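Raghda Nassar
8 July 2026

Long thread on the arm, for the people who keep asking how it's going. It lives at the shared workshop now, on the speckled worktop with the curtain behind it. The job is moving things from one basket to another on its own. I'll go through the build first and then the bits that went wrong.

The arm is a Lonum kit, second-hand, bought without its power supply. The gripper is my own: two black fingers on one small motor, closing on a rack. The controller board is a Deslow. Total spend so far is 200 pounds, not counting a set of bearings I ordered in the wrong size and can't send back.

There are two cameras. One is fixed and looks across the worktop. The other is small and sits at the wrist. The wrist one gave me the most trouble. It was mounted too low to begin with and the view was mostly bracket. I've moved it twice and changed the focus once. It still blurs when the arm is travelling.

Things to pick up are whatever came to hand. Toy carrot, toy banana, a roll of yellowish tape, a purple sponge. The tape is the hard one. It's wide for these fingers, so the arm has to come down over the wall of the roll with one finger in the hole.

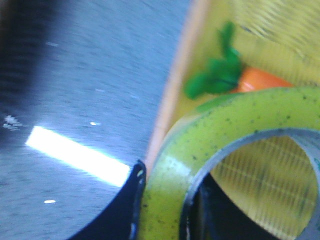
Hui-mei Lai
Have you tried slowing the last bit of the descent? Mine kept knocking rolls over until I halved the speed for the final couple of centimetres. I did it in the motion file and left the motor settings alone.

Thanks, I'll try that. At the moment it's one speed the whole way down, which was lazy of me. I'll put a slow zone in and run it against the old version.

Wiring next. I ran the gripper cable down the outside of the forearm with cable ties. It snagged on the elbow joint every time the arm folded back past a certain point. Bilal Zein suggested a loop of slack at the elbow and a clip either side of it. It took ten minutes and it hasn't snagged since.

The fingers are on version three. The first pair were flat and things slid out sideways. The second pair gripped well but were too thick to get between two objects lying close together. The current pair flare out at the bottom and get narrow towards the tips, so they fit into smaller gaps. They don't close perfectly square and there's a bit of play in the rack. I can live with it.

Baskets. I started with a cardboard box and the arm crushed one side of it in an afternoon. The woven ones are better. They give a little when a finger catches the rim and then spring back. The drawback is that they weigh nothing, so a bad approach pushes the whole basket along the worktop.

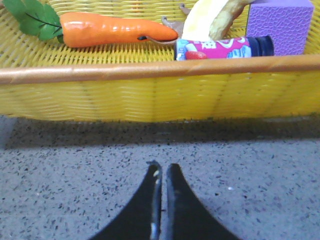

I've told the software to stop if the motor current at the shoulder goes over a limit. The limit is a guess. Too low and it stops for no reason, too high and it shoves the basket. I've been changing it a small step at a time and writing each value in the notebook.

The logging is a plain text file. One line for each attempt: the time, which object, where it thought the object was, where it closed, and whether I pressed the good key or the bad key afterwards. There are 2,614 lines in it as of tonight. A lot of the early ones are useless because the clock on the board was wrong.

On the good and bad key: I did try to have the arm decide for itself from how far the fingers closed. It works for the banana. It doesn't work for the sponge, as the sponge squashes and the reading looks the same as closing on nothing. So I sit there with a keyboard.

Calibration is still by hand. I drive the fingertips to marks I've measured out on the worktop and type in the numbers. It takes 17 minutes if I don't make a mistake. Sawsan Sabbagh has a script that does hers with a printed grid and I'm going to borrow it.

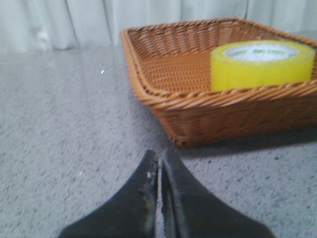 Fingers open, tape in the brown basket.

One thing I'd do differently is the base. I clamped it to the worktop with two G-clamps and assumed that was solid. It wasn't. With the arm stretched out, the base rocked just enough to put the tips off by almost 2 mm. A steel plate underneath fixed most of it. I should have done that in the first week.

If you're starting one of these, get the emergency stop wired before anything else. Mine is a big button on a long lead and I keep it by my left hand. I've used it more than I expected, mainly for my own typing mistakes.

Several of you asked for the write-up. It's going in the workshop newsletter with the wiring diagram and the parts list, and I've just had the proof back. The first page starts like this:
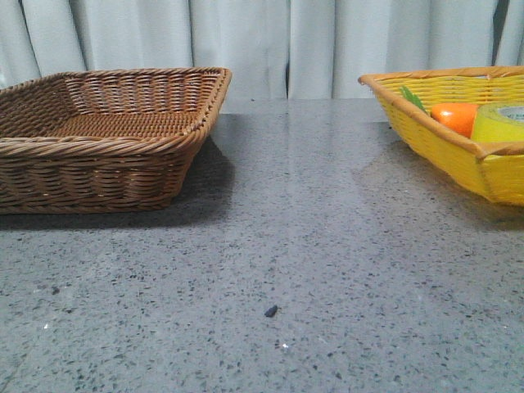 Putine Workshop Newsletter, July, page 17

The arm works between two baskets, one brown and one yellow. Either can be the start. The program is told which is which and keeps a list of what it believes is in each. When the list and the fixed camera disagree, it stops and waits for somebody to put it right.

That's as much as I'll paste. The rest is mostly the diagram, and the proof has one of the connectors labelled the wrong way round, so please don't build from it until I've sent the correction in.

Next job is the slow zone, then the calibration script. After that I want to swap the gripper motor for a Wibisono one with a proper position reading. I'll add to this thread when it's fitted.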